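### Teaching the arm, one grab at a time

Kirsten Beaulieu has now logged 196 bin-picking demonstrations on the Hasunance project, and would like it known that her wrist has logged them too. The method is simple. A person steers the arm by remote control, picks an item out of the gray bin, puts it down somewhere sensible, and does it again until lunch. The software watches and is supposed to get the idea.

The software's idea, so far, is that Kirsten hesitates before anything transparent. It has learned to hesitate beautifully.

Keegan Beaulieu took over for one afternoon in July and recorded 90 runs, all of them faster. Two had to be thrown out for what the log calls "enthusiasm." The rest went into the training set, so the arm now has two teachers with opposite views on how to approach a bottle - a situation many of our readers will know from childhood.
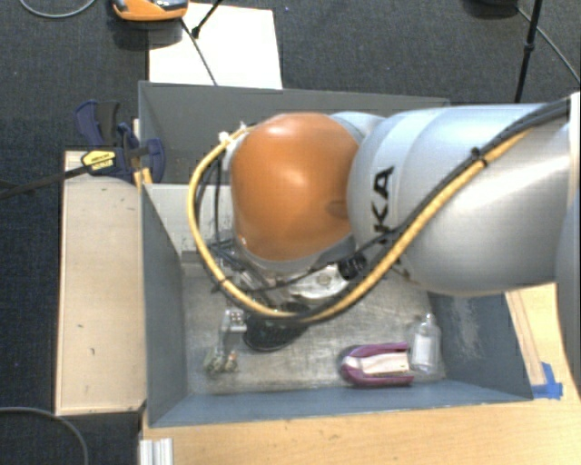

The target for the first full training round is 1043 demonstrations, a number Keegan arrived at in a spreadsheet and has defended ever since. Sign-ups for operator shifts are open to anyone at Bravlow who has finished the safety briefing. No experience is needed, though people who play a lot of video games should be warned that the arm is slower than they are and does not respond to leaning.

Please save your runs before you leave the station, and label the failed ones as failed. The arm believes everything we tell it.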